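# Chapter 2: Food Service in Themed Attractions

Food service at a themed attraction differs from a stand-alone restaurant in one main respect: the guest has already paid to enter and has few other places to eat. Demand follows the show schedule. It peaks when a show lets out and drops sharply when the next one begins.

This chapter covers menu planning, seating and queue layout for such sites. Section 2.1 defines the terms used. Section 2.2 works through the Oltness case, and Section 2.3 treats the link between the kitchen and the gift counter.

## 2.1 Terms

**Capture rate** is the share of admitted guests who buy at least one item of food or drink. **Turn time** is the period from when a party sits down to when its table is ready for the next party. **Theme load** is the added cost of a dish that comes from its presentation, including molds, printed wrappers and staff costume.

Theme load is often charged to marketing. Georgiou argues that it belongs in the cost of the plate, and this book follows his method.

## 2.2 The Oltness Case

Oltness is a mid-size park with two restaurants, Ekwood Hall and the Villanueva Grill. Ekwood Hall has 543 seats and serves a fixed menu. The Villanueva Grill has 67 seats and cooks to order. Both draw on one central kitchen and use the Tristik ordering system.

In May the park moved its main show to noon. Ekwood Hall then received most of its guests in a single wave, and turn time rose. Kastriot Georgiou, then head of operations, split the menu by hour and left prices unchanged.

## 2.3 Retail Links

Souvenir cups, printed napkins and apparel are commonly sold beside the register. Apparel takes up more counter space per sale than cups do and should be placed past the payment point.

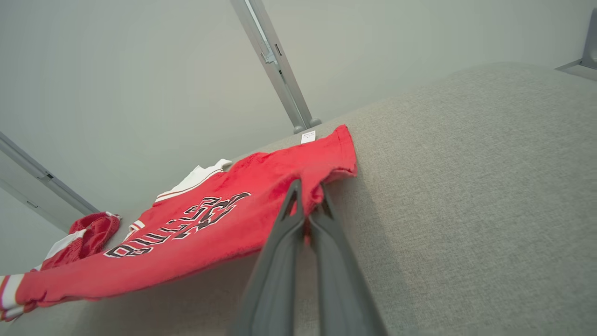 **Figure 2.2** Red jersey with white trim and "BULLS" lettering.

Sales of this type are recorded separately from food and are left out of the capture rate. Mixed bundles, such as a meal with a cup, are divided by list price before entry. Exercise 2.2 applies the rule to a full day of receipts.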